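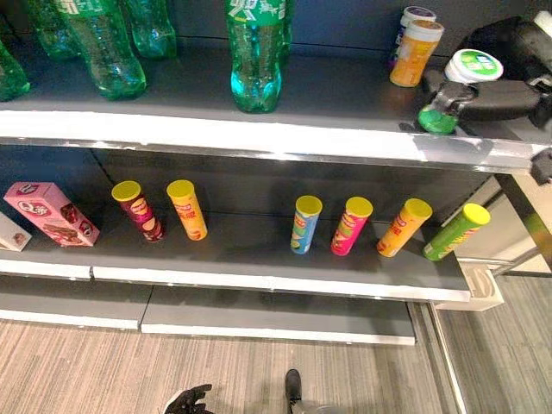 Peat probes go in at Kaltomby bog

Fieldwork has begun on a two-year program to measure how much methane escapes from the Kaltomby bog as the ground above it thaws earlier each spring.

A crew led by soil physicist Colleen Marchand set 300 temperature probes into the peat in October, along transects running from the Vachon road to the open water. Each probe logs soil temperature and water table height. Gas flux is measured separately, by closed chambers at 2 of the transects.

The main question is how fast methane output responds to a change in water level. Existing models treat the bog as one uniform layer of wet soil – an assumption the group wants to test against readings from hummocks and hollows.

"The hollows flood first and they stay flooded," Marchand said. "If most of the gas leaves from there, an average over the whole site gives you the wrong number."

An earlier survey at the site collected 1,396 chamber readings, all of them in summer. The new program will sample through the winter, with snow density recorded at each visit.

Danylo Dmytriv, who is handling the flux calculations, said the first data set would be released once the chambers have been recalibrated.

Comments

Florence Boychuk: Are the probes wired or do they have to be pulled for download?

T. Robichaud: Wired to a logger at the end of each transect, going by the talk on Thursday.

Cristian Nina: Would like to see the chamber closure times published too.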